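Ticket: Open day cell, bin-to-bin demo stops between picks
Site: Clernville, demo hall
Opened by: Intan Wibisono
Assigned to: Gudrun Ljungberg
Priority: High (visitors on site until 4 p.m.)
Status: Resolved, one follow-up open

Problem as reported

Cell halts after a pick with "place target not confirmed." Arm holds at the hover pose above the pick bin and waits for operator acknowledgment. Happened twice during the rehearsal and again with the first visitor group from Setton. Acknowledging clears it, but the audience sees a stopped arm and a red line on the status screen. No e-stop, no drive fault, no collision event.

Setup

Two-bin transfer, mixed household objects, single arm. Task program copied from the Teoh cell in June. Speed override set to 60 percent for the open day, normal value is 75. Place timeout 3,000 ms. Safety zone unchanged from the last sign-off.

Log

9:10 - Intan W.
Restarted the task program and the vision service. Ran three cycles by hand with no halt. Switched to auto, halted on the second cycle. Same message.

9:25 - Gudrun L.
Please send the event log and confirm nobody has edited the place routine. Also check that the override was changed from the pendant and not in the program file. If it was changed in the file, the timeout does not scale with it.

9:40 - Intan W.
Log attached. Place routine has the same checksum as the Teoh copy. Override was changed in the file.

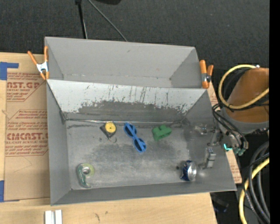 9:55 - Gudrun L.
The place timeout starts when the grip command is issued and ends when the bin check reports the object in the target bin. At 75 percent the move fits inside 3,000 ms with a small margin. At 60 it does not, and long moves run over first. That makes the start position of the object matter, so test with the current load before changing anything: the can at the front right and the tape dispenser at the front left are the ones to compare, with the rear bin empty as the target. Leave the tape measure, sunglasses and green block where they are at the back. Log the elapsed time for each of the two picks and send me both values.

10:20 - Intan W.
Both front picks ran over and halted. Put both objects back by hand, then ran one of the back objects - the sunglasses - and it finished inside the limit. Agrees with the long-move explanation.

10:30 - Gudrun L.
Set place timeout to 4,000 ms in the task parameters. Do not raise the override to get the time back, 60 stays for the whole visit. Reload the program after the edit. Restarting the vision service is not needed.

10:45 - Intan W.
Done. Full load transferred in auto, no halt. Repeated with the objects rearranged, no halt.

11:30 - Intan W.
Second Setton group through. One halt, different message: "no grasp candidate." The can had rolled against a side wall. Moved it by hand with the cell paused and resumed.

11:35 - Gudrun L.
Separate issue, unrelated to the timeout. Expected with round objects close to a wall. For the rest of the day, lay the can away from the walls at each reset. If it happens in front of a group, pause from the pendant, move the can, resume. Do not use the e-stop for this, homing takes too long.

2:15 - Intan W.
Clesbridge group finished. No halts. One visitor asked for the cycle at full speed, declined.

4:05 - Intan W.
Hall closed. Cell parked, air off, program saved under the open day name.

Resolution

Place timeout was too short for the reduced speed. Changed from 3,000 to 4,000 ms. The override must be changed from the pendant so that dependent timers scale with it.

Follow-up

Gudrun to add a check to the task program that rejects an override value written in the file - same change to go to the Teoh cell. Restore 75 percent and 3,000 ms before the next normal run. Wall grasp failure goes in its own ticket.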